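From: Ozan Uysal
To: bench-automation list
Subject: Re: [bench-auto] Desktop teardown by arm, where are we now?

On Sunday the Lehner group wrote:

> We keep seeing claims that board-level disassembly is solved. Our
> refurb line still has people pulling RAM and CPUs by hand. Before we
> spend money on a second cell I would like to hear from anyone running
> a two-finger gripper inside a real chassis, with real cables, and what
> the intervention rate is. Not interested in bare boards on a fixture.
>
> Also: has anyone tried putting parts back IN? Our customer wants
> memory and processor swaps, not only teardown.

Short answer: teardown partly, insertion no. Longer answer follows, from the Nikalus cell at our Ollirmont shop.

We logged 925 attempts through the end of July. The task set is memory out, processor out, expansion card out, data cable unplugged. Of those attempts, 184 ended with a person reaching in. I count a stopped arm and a wrong grasp the same way, because both cost the operator a walk to the cell. Collisions with the case are included. Dropped screws are not; we have a separate tally for those and it is not ready to share.

Memory removal is the best of the set. The latches are at a predictable height, and once both are open the module can be gripped by its ends. Cards are next, provided the bracket screw has been taken out by hand first. We do not attempt that screw with the arm. Cables are poor. A wire that sits two finger widths from where it sat on the previous unit is enough to spoil a planned approach, and no two units come in with the harness routed alike.

The processor is its own problem. The fingers are wide compared with the clearance near the socket, and at working distance they hide part of what the wrist camera needs to see.
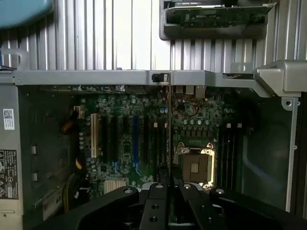 Wrist view over the open workstation. CPU socket and memory slots empty, fingertips over the lower part of the socket area.

Note the thin red wire looping above and to the left of the socket, and the power bundle on the left side of the board. The planner has to treat both as obstacles, and its model of a thin wire is bad. We currently inflate any detected cable by 4 mm and accept the lost workspace.

On putting parts back in: we ran memory insertion for one week and stopped. Alignment was acceptable. Seating force was the trouble. The board flexes before the module seats, and the force signal at the wrist does not separate the two cleanly. A technician does it by feel and listens for the latch. We have not tried processor insertion and will not on customer hardware. Bent contacts are not a cost I can put through the Ollirmont budget.

For your second cell, I would look at what share of your units could be handled with memory and card removal alone. Our planner, Jiline, is usable for those two with a person covering several cells. If your customer needs swaps, keep the bench staff for the second half of the job and price it that way.

Two questions back to you. Do you remove the power supply before the board work, or after? And do you have clearance measurements for your narrow cases? Ours all come from wide ones.

Ozan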